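Teleoperation Operators, Part Time (2 openings)
Arero Data Services, tabletop manipulation group
Posted in July

Arero records demonstrations for manipulation policies. Operators drive a follower arm from a leader arm, one short task at a time, and log the outcome of each attempt. We are filling two seats on the Fotier line, which covers sorting, placing and clearing small objects.

Shifts run four hours with a break every 50 minutes. A trained operator completes about 100 episodes per shift. The current batch closes at 1000 accepted episodes per task, and there are 17 tasks in it. 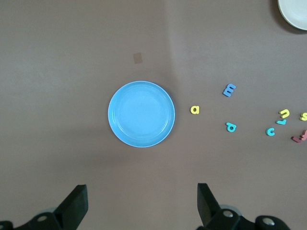 Operators work mainly from the wrist view, with a second overhead monitor for reference. Each episode starts from a reset layout and a one-line instruction, such as "put the yellow a on the blue plate." Soft foam letters are harder to pick up than they look: approach from above, close slowly, and leave the neighboring letters where they are. Episodes with a dropped object are kept if the recovery is clean — mark them as such in Vevadov, our logging tool.

Requirements:
Steady hands and good close vision, corrected or not
Able to read and follow written task instructions in English
Comfortable with repetitive work
No robotics background needed; paid training lasts three shifts

Useful but not required: prior work with leader-follower arms, CNC equipment or remote inspection gear.

Location: Hutapea Building, second floor. On site only. Morning shift starts at 8:00 a.m., afternoon shift at 1:00 p.m.

To apply, send a resume and your preferred shift through the Arero careers form. Selected applicants complete a 30-minute trial on the arm.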